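Old phones wanted (yes, even the one in your kitchen drawer)

17 Jan 2022

If you got a new phone for Christmas, I'd bet good money the old one is still sitting in a drawer with the takeaway menus and a dead battery or two. Mine was! So I was very pleased to hear that the Whitlock phone round-up is back, and that it's bigger than the one we had in October.

For anyone who missed it last time, the idea is simple. You drop your old mobile in the box at the Whitlock library or at the Zendeta repair shop on the corner, it goes off to the Weltonura workshop to be sorted, and the ones that are still good get passed on to people locally who need one. October's round-up brought in 298 phones, which I thought was amazing for a place our size. The target this time is another 200 by the end of the month, and 100 of those are already promised to the Dasemetti advice centre.

I've been nosing about at the sorting end, and I have to say I got oddly absorbed in it. You start noticing what colours people go for.
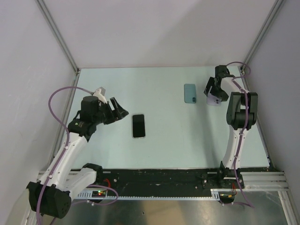
Black, teal and lavender phones at the sorting table.

I've only ever owned black phones, so I was a bit envious of the lavender one. The teal is lovely too — very much the colour of my gran's bathroom, and I mean that kindly.

Every phone gets the same going over. It's looked at front and back for cracks, the buttons are pressed to see that they click, and then it's charged and wiped properly before anyone decides where it's going next. Phones that can't be saved are sent off for recycling, so please don't hold back on a smashed one. The only things they can't take are loose batteries and anything that's swollen or bulging, which should go to the tip instead (ask at the desk there, don't put it in a skip).

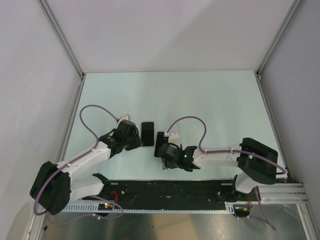
Standing what looks like a phone up on its short edge.

Now, cases. I'd assumed you had to take them off, and I very nearly binned mine, but no, leave them on! A second-hand phone with a decent case is far more useful than one without, and finding the right fit for an older model can be a right pain. Chargers are welcome too if you can find the matching one, and so are the little pins for opening the SIM tray.

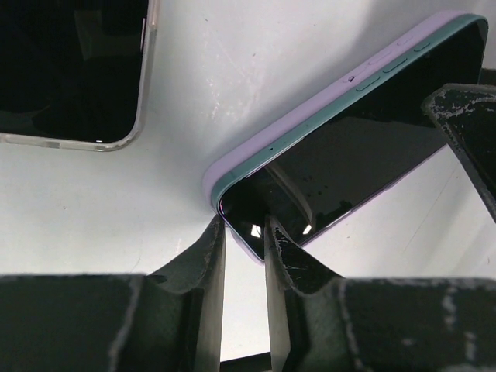

One in a clear case, one in light lavender.

Before you hand yours in, please copy off your photos, sign out of all your accounts and take out the SIM card. It took me 20 minutes with a cup of tea, and most of that was looking at old holiday snaps. If the phone won't switch on at all, stick a note on the back saying so and it'll go in a separate tray.

The box at the library is just inside the main doors, next to the large print books. Zendeta has one on the counter and will help you get a stuck SIM out for nothing. I'll post the new total as soon as I've got it.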